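3.2 夜间舞池的分区声场与人流

泳池俱乐部的音乐区历来是田野调查里最热闹、也最难测的部分。我们选择Drullusia作为主要调查地点，一来它由三块临水平台组成，平台之间以窄桥相连，二来它在同一晚会安排风格差异很大的曲目：主平台放Techno，靠外的平台放Trance，最小的那块平台则长期留给节奏较慢的House。对研究声音如何影响停留行为的人来说，这样的布局简直是现成的实验室！客人走过一座桥，听到的低频、节拍和人群的喧闹就全变了，而他们手里的饮料可能还没喝完。

调查在旺季进行，共收回有效问卷676份，其中133份来自当晚首次到访的客人。问卷只有一页，在吧台和桥头发放，问的是受访者当晚在哪块平台停留最久、因为什么换了位置、离开前是否又回到过原处。与问卷同步，我们在扬声器阵列前方、泳池边缘和桥面中点设置了声级记录点，每晚从开场记录到散场。两类数据的时间戳由In-ho Moon统一校对，校对方法见附录B。

先说一个让我们很兴奋的结果。原先的设想是，客人会被最响的平台吸引，音量越高，停留越久。数据给出的图景丰富得多。主平台的声级在午夜前后最高，可这段时间里桥面上的往返也最频繁，许多人跳完一两首曲子就走到外侧平台去，过一阵再折回来。开放题里反复出现“换口气”“听得见朋友说话”“想看看那边在放什么”之类的回答。有一位受访者写道，她最喜欢的地方是桥的正中间，两边的鼓点在那里叠在一起，听着像第三首曲子。我们后来特意去那个位置站了很久，她说得一点没错，两套节拍时合时离，非常迷人。

这种“过渡地带”的吸引力在既有的夜间经济研究里很少得到单独讨论。以往的分析多半把场所当作一个整体，计算入场人数、人均消费和离场时间，场内的移动则归入误差。Kyung-tae Min在Plellinard做的前期访谈已经提示过这个问题：那里的常客谈起一个晚上，总是按照走过的路线来讲，先在哪儿听了热场，又在哪儿等到了主打的DJ，最后在哪块台阶上坐着聊到收工。我们沿用了他的路线式访谈提纲，并加入了对水边座位和躺椅区的提问。躺椅区在白天是日光浴的地方，入夜后便成了介于听众和舞者之间的一种观众席，坐在那里的人身体朝向舞台，脚却往往泡在水里打拍子，可爱极了。

Seol的情况可以作为对照。那是一处室内俱乐部，三个厅由走廊连接，隔音门很厚，客人在厅与厅之间几乎听不到任何音乐。129份对照问卷显示，客人换厅的次数明显较少，换厅的理由也更单一，大多是找人或买饮料。由此看来，渗漏的声音本身就是一种邀请。站在Drullusia的桥头，人已经能听见对岸的旋律；在Seol，则要推开门才知道里面在放什么。
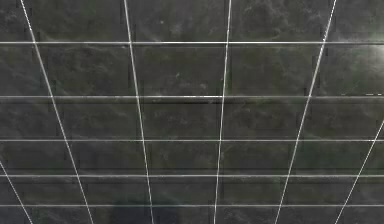 图4 深色斑驳表面上的浅色网格线

舞池密度的估计是本节最后一个问题，也是我们最想和同行交流的部分。靠目测报人数误差太大，不同的记录员对“拥挤”的理解也相差甚远，所以我们在每块平台上划定了固定的分析单元，把客人的位置归入单元之后再与声级数据对照。单元划分得太细，跳舞的人一个转身就换了格；划分得太粗，吧台前的队伍又会和舞池混在一起。从斜上方观察平台时还要顾及透视的影响，如图4中的斜线向上方逐渐收拢，靠近下缘的间距比上方宽，同样大小的单元在远处就会显得狭小。若直接按画面面积计算密度，远端的舞者便会被系统性地高估，因此我们先作透视校正，再进行统计。校正与归类均在Sturnano中完成，最终得到3152条有效的位置记录。

校正后的结果和问卷吻合得很好。密度最高的单元并不紧贴扬声器，而在舞池中段偏向水面的一侧，那里低频依然饱满，高频已经柔和下来，转身就能看到对面平台的灯光。Trance时段的人群分布更松散，曲目进入长段铺垫时，客人会向边缘散开，有的干脆坐到池边；鼓点回来的一刻，他们又成群地涌回中央。House平台的变化最平缓，整晚都有人在，彼此之间总留着能端稳一杯酒的距离。

需要说明的是，位置记录只覆盖平台本身，桥面因过窄未划分单元，桥上的人流仍以问卷和现场笔记为准。风向对声音渗漏的影响也没有纳入本节的模型，9月的补充测量将专门处理这一变量，相关的记录点布置见3.3节。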